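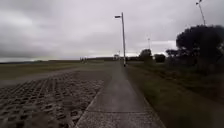 El camino de hormigón del recorrido, con las losas de celosía a la izquierda y la farola al fondo.

Una mañana con los robots de exterior en el parque Echeverría

Nuvov abrió en marzo su zona de pruebas al aire libre y allí nos plantamos los del grupo de robótica móvil, con botas, termos y muchísimas ganas. Llevábamos desde el otoño intentando cuadrar la visita y ha valido la pena cada correo. Para quienes no pudisteis venir, va un resumen largo (lo siento, me emociono) de lo que vimos, lo que preguntamos y lo que nos trajimos apuntado para nuestro propio proyecto.

Lo primero que sorprende es el terreno. Muchos de nosotros esperábamos un circuito, con sus conos y sus líneas pintadas, y el recorrido es un trozo de parque: un camino recto de hormigón, una superficie grande de losas de celosía con tierra y hierba en los huecos, un margen de hierba algo basta y, más allá, campo llano. En el equipo de Nuvov están encantados con él. Nighat Lodhi, que lleva las pruebas de navegación y nos hizo de guía toda la mañana, nos contó que eligieron el sitio por la mezcla de suelos y por lo poco que hay alrededor. En una calle con fachadas el robot tiene mil referencias para situarse. Delante de un campo abierto, con el horizonte lejos y una farola como cosa más alta a mano, la tarea se pone interesante.

El robot se llama Grukham. Es un vehículo de cuatro ruedas pensado para rondas de inspección y pequeños transportes, con una caja central donde va la electrónica y una bandeja plana encima. Anda al paso de una persona tranquila, y eso fue lo que hicimos durante buena parte de la visita: caminar detrás, en grupo, como quien acompaña a un perro muy formal.

La primera demostración fue la más sencilla y a mí me encantó. Grukham tenía que recorrer el camino de hormigón de ida y vuelta sin salirse, guiándose solo por las cámaras. El borde izquierdo del camino es una línea limpia y el programa lo coge enseguida. El derecho es otra historia, con un resalte suave junto a la hierba, y ahí las sombras y los tonos verdes se lo ponen más difícil. En la tableta de Nighat se veía en directo lo que el sistema consideraba transitable, pintado en azul sobre la imagen. Por la izquierda, el azul acababa como cortado con regla. Por la derecha temblaba un poco, se encogía, volvía a crecer. El robot iba tan recto como si nada, porque cuando un borde le ofrece dudas se apoya en el otro. Da gusto ver funcionar una idea tan simple.

Después vinieron las juntas. Las juntas transversales entre losas parecen una tontería hasta que las mira una cámara: son líneas rectas y oscuras, atravesadas justo delante del robot, y una de las primeras versiones del programa las tomaba por escalones. Grukham se paraba en cada una, muy digno, y esperaba instrucciones. Nighat nos enseñó un vídeo de aquella época y hubo carcajadas, también las suyas. Lo resolvieron comparando la imagen con la vibración de las ruedas: si al pasar por una raya las ruedas apenas notan nada, la siguiente raya parecida deja de asustar.

La prueba estrella fue la de las celosías. Quien haya empujado una maleta por un aparcamiento de esos sabe de qué hablo – todo baila. Para un robot el problema es doble. Las ruedas van cayendo en los huecos y saliendo de ellos, de modo que la cuenta de vueltas deja de corresponder a la distancia recorrida. Y la cuadrícula se repite tanto que, a ojos de la cámara, una celda es igual que la de al lado. Si el sistema empareja mal dos celdas entre una imagen y la siguiente, cree que ha avanzado una fila más o una fila menos, y el error se va acumulando calladamente.

Para esto usan Kisdale, su módulo de localización, y aquí la explicación se puso técnica de verdad. En lugar de fiarse del suelo cercano, Kisdale busca cosas verticales en la distancia (postes, troncos, el perfil de los árboles contra el cielo) y mide cómo cambia el ángulo entre ellas. Las cosas lejanas se mueven poco en la imagen y por eso dan una orientación muy estable, aunque para la posición exacta haga falta algo más próximo. La farola del camino es su favorita: fina, recta, con el brazo hacia un lado, imposible de confundir con un árbol. Hay otras que sirven de apoyo, y Kisdale va decidiendo en cada momento cuánto se cree cada referencia.

Hicieron dos pasadas, una con el módulo apagado y otra encendido, y nos dejaron apuntar a nosotros los resultados. Sin Kisdale, Grukham terminó desviado 258 centímetros del punto de llegada. Con Kisdale, 11. Mismo robot, mismo suelo, misma mañana. Se oyó un «¡hala!» bastante sincero entre los nuestros y a continuación una avalancha de preguntas.

La mejor la hizo una compañera de segundo: ¿y si hay niebla? Pues si hay niebla se sufre, y me gustó mucho que nos lo dijeran tal cual. Con mala visibilidad el robot reduce la velocidad, da más peso a las ruedas y al sensor de inercia y, si la incertidumbre pasa de cierto límite, se detiene y avisa. Están trabajando en ello y todavía no les convence ninguna solución. En cambio, el cielo cubierto les viene de maravilla. La luz pareja evita las sombras duras de los árboles sobre el suelo, que son una de las grandes fuentes de falsos obstáculos, aunque a cambio las copas se quedan casi negras contra las nubes y pierden detalle. Cada cielo tiene sus cosas y por eso salen a grabar con todos.

También hablamos de datos. El equipo ha acumulado 800 recorridos grabados en el parque, a distintas horas y en distintas épocas, y cada cambio del programa se prueba primero contra ese archivo antes de llegar al robot. Esta parte nos tocó de cerca. En nuestro proyecto solemos modificar algo, bajar corriendo al patio y cruzar los dedos, y luego no hay manera de saber si la mejora era mejora o era que ese día daba menos el sol. Volvimos en el autobús hablando de montar un archivo propio, aunque sea pequeñito. Ya hay una carpeta creada en el servidor y una discusión muy animada sobre cómo nombrar los ficheros.

Al final nos dejaron llevar a Grukham con el mando, de uno en uno, por el tramo de hormigón. Conducirlo a mano enseña muchísima humildad: todos zigzagueamos más que el modo automático, y yo conseguí meter una rueda en la hierba a los pocos metros de salir. La parada de emergencia, un botón rojo enorme en la parte trasera, funciona estupendamente – lo comprobé en persona.

Me quedo además con un detalle del taller, donde tomamos café antes de marcharnos. Tienen colgada en la pared una lista con los fallos más raros que han encontrado, escrita a rotulador por quien los va sufriendo. Hay charcos confundidos con agujeros, una bolsa que el robot siguió educadamente durante un buen trecho y un banco que, según el mapa, se había mudado. Nighat nos dijo que es lo primero que lee cualquier persona nueva del equipo. Queremos una igual en nuestro laboratorio y ya tenemos material de sobra para la primera hoja.

Para quien quiera seguir tirando del hilo: las diapositivas de la charla sobre Kisdale están en la carpeta compartida del grupo, junto con nuestras notas de las dos pasadas por las celosías. Faltan los vídeos, que subiremos en cuanto los tengamos cortados. Nuvov nos ha invitado a volver cuando prueben la navegación nocturna, con las farolas encendidas, y el grupo ha dicho que sí antes de mirar la agenda. Si os queréis apuntar, escribidnos al correo del boletín y decidnos si necesitáis sitio en el autobús. Traed calzado cerrado y algo de abrigo, que en aquel campo sopla.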